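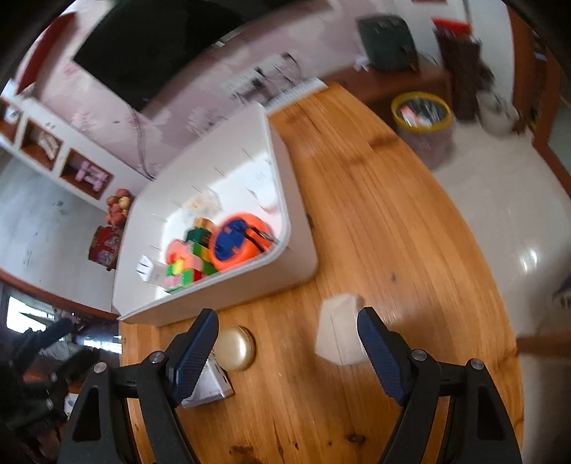
*Sorting bin on the living room table, first round. Small stuff in, packaging still out.*

## Clearing the table – quick notes

Writing this fast before the kettle goes. The table collects everything. Tape, toy blocks, lids, bits of cardboard. Used to do a big clear out on Sundays and hated it. Now one bin, one pass, done before supper.

**The bin**

- Plain white plastic, slanted sides. Open top matters – you see the bottom, so nothing hides till February.
- Rounded corners wipe out easier than square ones. Crumbs don't wedge.
- No lid. A lid turns into a shelf, then you have two messes.
- Mine's a Petek, the label came off ages ago. Any brand is fine.

**What goes in first**

Big or blocky things. Toy blocks stack, so stack them, leave the floor of the bin for odd shapes. Tape flat on its side near the front, you'll want it in ten minutes anyway. Little round lids can ride on top of a block for now. They vanish otherwise.

**Packaging**

Little white boxes, folded card, inserts. Ask one thing – am I sending this back? No? Flatten it, out. Yes? Write the date on it, shelf by the door, 60 days, then out regardless. Lost a refund once waiting on a Povardale lamp, so yes, write the date.

Stiff card scraps are worth keeping a few of:

- folded in half = scraper for candle wax, won't mark the wood
- under a wobbly table leg
- drawer dividers, cut to hieght
- glue spreader, then bin it

A few. I had a whole grocery bag of them at one point.

**The table top**

Wood with a strong grain hides dust until the sun comes in sideways. Dry cloth first, along the grain. Then barely damp. Then dry again. Curved edges get sticky underneath where people hold on – run the cloth under there too, everyone forgets. Slide a bin with grit under it and you get scratches, so lift it. Always lift.

I use a dab of Botano oil soap, half what the bottle says.

**Loose cables by the TV**

Not a table job but you're standing right there. Hook and loop strips, one every foot or so. Skip tape on wallpaper, it takes the pattern off with it. Zlatko Grgić did our neighbors' hallway with masking tape and had to rehang a full strip.

**Apples**

Keep them out where people walk past and they get eaten. Turn the pile over every couple days, soft ones to the bottom is how you lose teh lot. Soft ones go to sauce.

**Emptying the bin**

Same night. Carry it room to room, drop things off, bring it back empty. If somthing has no room, it goes in the donate bag. Bin lives under the table after that.

Next up – the junk drawer. Need new batteries first.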